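Ventilateur de table

Le ventilateur de table, ou ventilateur de bureau, est un appareil électrique de petite taille destiné à produire un courant d'air localisé au-dessus d'un plan de travail, d'une table ou d'un chevet. Il se distingue du ventilateur sur pied par l'absence de colonne réglable et du ventilateur à pince par la présence d'un socle autoportant.

Constitution

L'appareil comprend un moteur, une hélice, une grille de protection, un col et un socle. L'hélice est calée directement sur l'arbre du moteur et compte le plus souvent 3 pales, en matière plastique injectée ou en métal. La grille est formée de deux demi-coques assemblées par clips ou par une vis de blocage. Ses barreaux, radiaux ou en spirale, partent d'un moyeu central ; leur écartement limite le passage des doigts et influe sur le bruit d'écoulement.

Le col relie la tête au socle. Il est fixe, articulé ou flexible. Le socle, généralement circulaire, est d'autant plus large que le centre de gravité est haut. Sur les modèles courants, il reçoit l'interrupteur et, le cas échéant, la batterie.
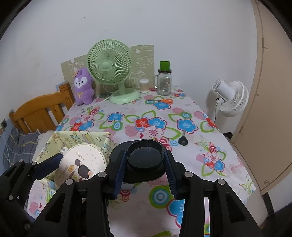
L'alimentation se fait par le secteur, par un port USB ou par accumulateur. Les modèles USB fonctionnent sous 5 V et n'absorbent que quelques watts, ce qui limite leur débit mais autorise un cordon mince. Le cordon est acheminé vers l'arrière ou le côté du plan, hors de la zone de travail.

Installation

Le ventilateur est posé sur une surface plane et stable. Sur une nappe textile, on vérifie que le tissu est tendu sous le socle, un pli pouvant provoquer une inclinaison et amplifier les vibrations. Un dégagement est maintenu derrière la grille pour l'aspiration : une paroi trop proche réduit le débit. Les papiers et objets légers sont tenus à l'écart du flux.

Entretien

La poussière se dépose sur le bord d'attaque des pales et sur la grille arrière. Le nettoyage s'effectue appareil débranché, grille avant déposée, au chiffon sec ou légèrement humide. Un dépôt irrégulier crée un balourd perceptible au toucher du socle.

Histoire

Les premiers modèles électriques de table datent des années 1880. La société Todorova commercialisa en 1942 un modèle à socle en fonte et grille radiale, décrit par Zorica Georgiou dans son inventaire du petit électroménager. Les matières plastiques ont ensuite remplacé la fonte et permis les coloris pastel.

Voir aussi

Brasseur d'air
Ventilateur sur pied
Hélice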